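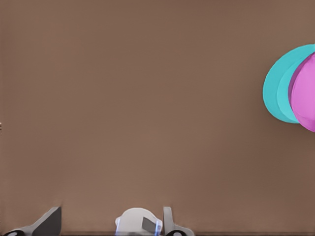

Figure 4. Wrist view in the Kosura simulator. Gripper at the bottom, teal and pink objects at the right.

4. Setting up the wrist view

This section explains how to set the wrist view in the Kosura simulator before you make your first recording. Please finish section 3 (installing the Cilava gripper model) before you start. The steps are the same for the desktop version and for the school license.

4.1 Open the view

1. Start Kosura and load the practice table from the Scenes menu.
2. In the left panel choose Views, then Wrist. The picture opens in its own window.
3. Set the picture rate to 19 per second. A higher value is possible, but on older computers the arm will move with a delay.
4. Press Home. Wait until the status line shows READY.

Note: The status line is in the main window, not in the wrist window. Many users look for it in the wrong place.

4.2 Check the gripper

1. Press Open one time and look at the bottom of the wrist window. Both gray fingers and the light gray housing between them must be visible, as in Figure 4.
2. Compare the position of the fingers with the figure. In this view the left finger stands away from the housing and the right finger is close to it.
3. If you see only one finger, go to Views, Wrist, Tilt and lower the value in small steps.
4. Press Save View. Give the view a name without spaces.

Caution: Do not change the tilt during a recording. The file will be saved, but the playback tool can not read it.

4.3 Move toward an object

1. Set the speed to 200. The factory value is 300 and it is too fast for a first try.
2. Turn the arm slowly to the side where the object is. In Figure 4 the teal object and the pink object are only partly in view, so the arm has to turn to the right.
3. Stop when the whole object is inside the window.
4. Lower the arm with the Down key. Use short presses.
5. Press Close when the object is between the fingers.

Note: When two objects overlap in the view, like the ones in Figure 4, approach from a different angle before you close the gripper. The wrist view alone does not tell you well how far one object is from the other. Open the Side view next to it.

Caution: If message 177 appears, the arm has reached its limit. Release all keys and press Home. Do not press Close while the message is shown.

4.4 Return to the factory view

1. Choose Views, Wrist, Reset.
2. Confirm with Yes. Your saved views stay in the list.
3. Press Home again before you continue with section 5.

Text of this section: Rohani Sinaga. Steps checked by Fikri Liem. Revised October 2020.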